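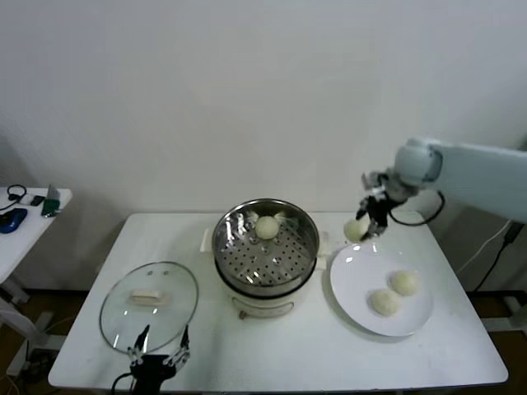
Figure 7.1 Two-arm bun-loading task. One gripper pinches the rim of the glass lid; the other holds a bun over the plate.

Chapter 7
Learning Long Tasks from Demonstration

The policies in Chapter 6 were trained on short tasks: push a block to a line, close a drawer, pick up a cup by its handle. Each took a few seconds and had one obvious moment where it could go wrong. Most jobs we would like a robot to do in a kitchen are longer. They have several stages, the stages depend on one another, and a small error early on may not show up until much later.

The main example in this chapter is the bun-loading task used by Adwoa Dramani and Vitalii Lytvynenko in the Mahawong study. A robot with two arms works at a table with an electric steamer, its lid, a plate and a set of dough buns. The lid has to come off and be set down, the buns have to go from the plate into the basket, and the lid has to go back on. A person does this without thinking about it. For a learned policy it raises three problems, and we will take them up in turn.

The first is contact with soft objects. A dough bun changes shape when it is squeezed, and it does not go all the way back. A grip that is too wide drops the bun, and one that is too tight leaves a dent and sometimes sticks. Position control alone gives the policy little to work with here, so Section 7.2 looks at how the commanded finger opening can be treated as an output to be learned at each time step.

The second is the lid. Clear glass is hard for depth sensors, which tend to return the table behind it or nothing at all. The rim and the knob are the parts that can be located with any confidence, and the two call for different approaches by the arm. Demonstrators do not always agree on which to use. When a data set mixes both, a policy trained by plain regression may average them and close its fingers on a point between the two. We met this averaging problem in Section 6.4, and Section 7.3 returns to it with a policy that predicts a distribution over short action sequences.

The third is knowing what stage the task has reached.
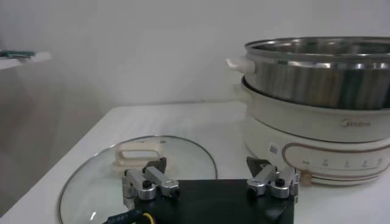 A wrist camera gives a close view of whatever is near the fingers, and for grasping that view is usually the more useful one. It says much less about progress. With the lid lying on the table and the gripper open beside it, the robot might be about to start loading or might have finished and be ready to put the lid back. If the inside of the basket is out of view, a policy that sees only the current wrist image has no way to tell these two cases apart. A head camera helps, and so does a short history of past frames. Section 7.4 compares the two.

Dramani and Lytvynenko collected 131 demonstrations by teleoperation. They trained one policy on wrist images alone and another on wrist and head images together, keeping the network size and the number of training steps the same. The wrist-only policy grasped buns nearly as well as the other. Its failures were mostly failures of order: it went for the lid while there were still buns on the plate, or went back to the plate after the last bun had been moved. We use their result throughout the chapter because the two kinds of error are easy to separate.

You will need the material on action chunking from Section 6.5 and the notation for observation histories in Appendix B. Readers who skipped Chapter 5 should at least go over the part on camera calibration.

Terms introduced in this chapter
stage ambiguity
multimodal demonstrations
grip width profile
observation history
order error

7.1 Setting Up the Task

Before any data is collected, we have to decide what counts as a finished attempt. In the bun-loading task an attempt is scored as complete when every bun is in the basket and the lid is seated on the rim. Partial credit is recorded by stage. A bun that is dropped on the table may be picked up again, but a bun that falls to the floor ends the attempt.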